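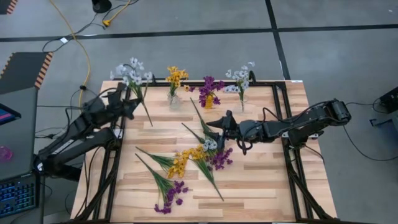

*Figure 1. White flowers on long green stems.*

# Return and Reuse of Glass Vases in Brelley

Course project report, submitted Aug 5, 2023

## 1. Background

Glass vases enter a household mostly as part of a gift and leave it mostly through the trash. Vase glass is accepted in few curbside bottle programs. It differs in composition from container glass, and colored pieces are hard to sort by machine. In Brelley the transfer station places all of it in the mixed rubble stream, where it is crushed for road base.

The project examined whether a return point at a flower shop could keep usable vases in circulation. The partner shop was Karabulut, on the main street, which buys its new glass from the wholesaler Virkonum. The shop serves a delivery area of up to 3000 households and had no return service before the trial.

## 2. Method

A shelf with a sign was placed inside the shop door and left in position for the whole of July. Customers could leave any glass vase without a receipt and without payment. Each piece was logged by height, neck width, color, and condition, then washed in warm water with citric acid to remove scale. Pieces with a chip on the rim or a crack in the base were rejected.

Neck width was measured at the narrowest point with a caliper. It was treated as the main variable, as it decides how many stems a vase can hold upright. A short neck on a wide body gives a loose arrangement with few stems. A straight cylinder needs more stems to look full and is less useful to a shop that sells mainly small bunches.

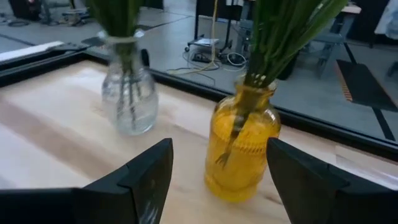
*Figure 2. Yellow glass vase with a rounded body, a short neck, and horizontal ridged bands.*

A paper questionnaire was also handed out at the counter. It asked how the customer usually got rid of vases, how many were stored at home, and whether a used vase would be acceptable with a purchased bouquet.

## 3. Results

The shelf received 464 vases. Of these, 35 were rejected for damage. Scale inside the neck was the most common fault in the remainder, and it came off in a single wash in nearly all cases. Ribbed and molded pieces took longer to clean than smooth ones, mainly because residue collects on the inside of the ridges.

Clear glass moved off the resale shelf faster than colored glass. Amber and green pieces were often picked up and put back. Staff suggested that buyers match a vase to a room and want a neutral one when the room is unknown, as with a gift.

The questionnaire was returned by 18 customers, too few for any statistical test. Most said they would accept a used vase if it was clean and the price of the bouquet was lower. Several wrote that they keep vases for artificial flowers, which need no water and so leave no scale. This use was missing from the original form and should be added.

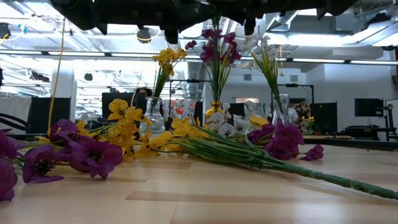

*Figure 3. Artificial flowers, purple and yellow, with three filled vases behind.*

## 4. Discussion

The return rate was higher than the shop could absorb. Storage was the limit: vases do not stack, and the back room filled before the end of the month. Surplus pieces were moved to the thrift store at Skirketti, which took clear glass only. A permanent service would need either a cap on daily returns or a second outlet for colored pieces.

Washing was done by hand. A commercial dishwasher would reduce labor, but tall pieces with narrow necks do not drain well in a standard rack and would still need a bottle brush.
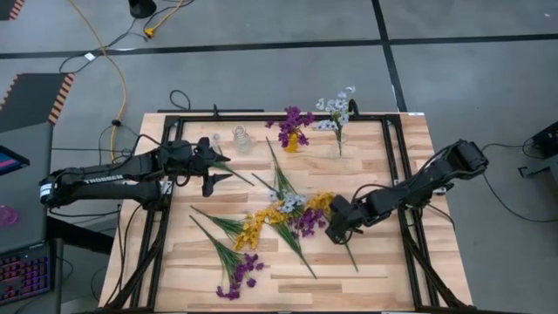
## 5. Limitations and further work

The trial covered one shop and one month, outside the main gift seasons. No data were collected on vases that customers chose not to return. Weights were not recorded, so the mass kept out of the rubble stream cannot be stated. A repeat in winter should include a scale at the shelf, the revised questionnaire, and a price test with two discount levels on bouquets sold in used glass.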